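협동로봇/산업용 로봇 게시판 > 교시 및 원격조작

빈 피킹 원격 시연 데이터, 그리퍼 접근 각도가 제각각인데 학습에 써도 될까요

글쓴이: 카세로초보
태그: 원격조작, 시연 수집, 직접교시, KUKA, 케이블 처리

KUKA 팔로 빈 피킹 시연을 모으고 있습니다. 회색 빈 안에 브러시, 블록, 링, 손잡이 달린 공구 같은 것을 섞어 두고 한 번에 하나씩 집어서 옆 트레이로 옮기는 작업입니다. 조작 장치는 Kasero 6자유도 핸드 컨트롤러이고, 손 위치의 변화량을 엔드이펙터 속도로 변환해서 보냅니다. 로봇 쪽 보간과 기록은 사내에서 만든 Wastby라는 노드가 처리합니다.

지금까지 시연 156개를 모았고 조작자는 저 포함 두 명입니다. 문제는 다음과 같습니다.

첫째, 같은 물체라도 조작자마다 접근 각도가 다릅니다. 저는 거의 수직으로 내려가고, 동료는 빈 벽을 피하려고 손목을 기울여 들어갑니다. 행동 복제로 학습시키면 두 방식의 중간쯤 되는 어정쩡한 각도가 나오고, 핑거가 물체 윗면을 누른 뒤 보호 정지가 걸립니다.

둘째, 집기 직전에 멈칫하는 구간이 깁니다. 화면으로는 핑거 끝과 물체 사이 거리를 판단하기 어려워서 조작자가 한참 멈춰 있습니다. 학습된 정책도 그 자리에서 멈추고 내려가지 않습니다.

셋째, 손목에 감아 놓은 케이블 때문에 위쪽 카메라에서 그리퍼가 잘 안 보입니다. 케이블 경로를 바꾸면 기존 데이터와 영상이 달라지니 손대기가 망설여집니다.

시연을 전부 버리고 다시 모아야 하는지, 아니면 골라서 쓸 수 있는지 궁금합니다. 직접교시(손으로 잡고 끄는 방식)로 바꾸는 것도 생각 중입니다.

추천 11

Sandra Entwistle
(채택됨)

전부 버릴 필요는 없습니다. 저도 Cisar 셀에서 비슷한 구성을 돌리면서 같은 증상을 겪었습니다. 항목별로 적습니다.

1. 접근 각도
먼저 시연을 조작자별로 나누고, 접촉 직전 200ms 동안의 툴 자세를 뽑아서 분포를 보십시오. 봉우리가 둘로 갈라져 있으면 평균 회귀 방식의 손실로는 해결되지 않습니다. 선택지는 둘입니다. 한쪽 방식만 남기고 학습하거나, 다봉 분포를 표현할 수 있는 모델(혼합 밀도, 디퓨전 계열)로 바꾸는 것입니다. 데이터가 이 정도 규모라면 전자를 권합니다. 벽에서 먼 물체는 수직 접근, 벽 가까운 물체는 기울인 접근으로 규칙을 문서화한 뒤 두 사람이 같은 규칙으로 추가 수집하면 됩니다. 규칙이 관측에서 구별되는 조건(물체 위치)에 묶여 있어야 합니다. 조작자 취향에 묶이면 모델이 알 방법이 없습니다.

2. 정지 구간
툴 속도가 문턱값 아래인 프레임을 잘라내되, 그리퍼 개폐 명령 전후는 반드시 남기십시오. 여기를 같이 잘라서 핑거가 닫히기도 전에 들어 올리는 정책을 만드는 경우가 많습니다. 문턱값은 로그의 노이즈 수준을 먼저 재고 정하십시오. 잘라낸 뒤에는 관측과 행동의 시간 정렬도 다시 확인해야 합니다.

3. 컨트롤러 스케일
변화량을 속도로 변환하는 고정 게인이라면 빈 안쪽에서는 너무 민감합니다. 툴이 빈 상단 평면 아래로 내려가면 게인을 낮추는 구간 스케일링을 넣으십시오. 전환은 반드시 램프로 처리합니다. 계단식으로 바꾸면 경계에서 손이 튀고, 그게 시연에 그대로 남습니다.

4. 케이블 가림
케이블 루프가 그리퍼 위에 걸리는 배치에서는 상단 카메라 하나로 파지점을 확인할 수 없습니다. 저희 쪽 예를 보시면, 노란 케이블과 검은 다발이 관절 둘레를 돌아 올라가면서 그리퍼 본체 대부분을 덮습니다. 청록색 블록과 브러시 사이로 내려온 핑거 하나만 판독됩니다. 이 시점만 가지고 어느 쪽을 집으려 하는지 라벨을 달라고 하면 라벨러마다 답이 갈립니다. 상단 영상은 빈 내부의 전체 배치용으로만 쓰고, 파지 판단은 손목 카메라나 빈 측면의 낮은 카메라에 맡기십시오.
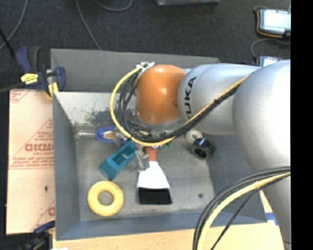 5. 케이블 경로를 바꿀 때
기존 데이터는 남겨 두고 새 경로로 일부를 다시 모아 섞으십시오. 검증 세트는 새 경로로만 구성합니다. 손목 축을 양 끝까지 돌려서 루프가 빈 벽이나 클램프에 걸리지 않는지 저속으로 먼저 확인하고, 여유 길이는 타이 위치로 조절하십시오. 타이를 지나치게 조이면 손목 회전 때 커넥터 쪽으로 장력이 넘어갑니다.

직접교시는 권하지 않습니다. 팔을 잡은 손과 몸이 카메라에 찍히는데 실행 시에는 그게 없습니다. 굳이 쓰려면 궤적만 기록하고, 사람이 빠진 상태에서 재생하며 영상을 다시 받아야 합니다. 재생할 때마다 물체 배치를 원래대로 복원해야 하므로 섞인 빈에서는 품이 많이 듭니다.

댓글
카세로초보: 자세 분포 뽑아 보니 봉우리가 둘로 뚜렷하게 갈립니다. 수직 쪽만 남기면 거의 90개입니다. 우선 이걸로 다시 학습해 보겠습니다.
Sandra Entwistle: 벽에 붙은 물체가 그 안에 몇 번 나오는지도 세어 보십시오. 적으면 그 구역부터 추가 수집하시면 됩니다.

sutherland_셀담당

게인 낮추는 게 제일 효과 큽니다. 저희는 5분의 1로 줄였습니다. 느려서 답답하긴 한데 멈칫하는 건 확 줄었어요. 다른 건 안 해봐서 모르겠습니다.

댓글
카세로초보: 빈 안에서만 줄이신 건가요, 전체 구간인가요?
sutherland_셀담당: 전체요. 이동 구간은 그냥 참고 합니다.

빈피킹3년차

위 답변에 한 가지 보탭니다. 모델이나 게인 이전에 로그의 시간축부터 확인하세요. 컨트롤러 입력, 로봇 상태, 카메라 프레임이 각각 다른 시계로 찍히는 경우가 있습니다. 저희는 그리퍼 명령이 영상보다 먼저 기록되고 있었는데, 그 상태로 학습한 정책은 물체에 닿기 전에 핑거를 닫았습니다. 데이터 품질 문제로 알고 한참 시연만 다시 모았습니다.

확인 방법은 간단합니다. 빈을 비우고 그리퍼만 여러 번 열고 닫으면서 기록한 다음, 영상에서 핑거가 움직이기 시작한 프레임과 상태 로그의 폭 값이 변하기 시작한 시점을 비교하면 됩니다. 차이가 일정하면 오프셋으로 보정하고, 들쭉날쭉하면 기록 노드의 버퍼를 의심해야 합니다. Wastby는 안 써 봐서 버퍼 설정이 어디 있는지는 모릅니다.

그리고 실패한 시연도 지우지 말고 따로 표시해서 보관하세요. 핑거가 윗면을 눌러서 다시 올라갔다가 고쳐 잡는 구간은 복구 동작 학습에 쓸 수 있습니다. 다만 누르는 부분은 빼고, 올라가기 시작한 시점부터 잘라서 쓰셔야 합니다.

댓글
카세로초보: 시간축은 확인해 본 적이 없습니다. 개폐 테스트부터 해 보고 결과 올리겠습니다.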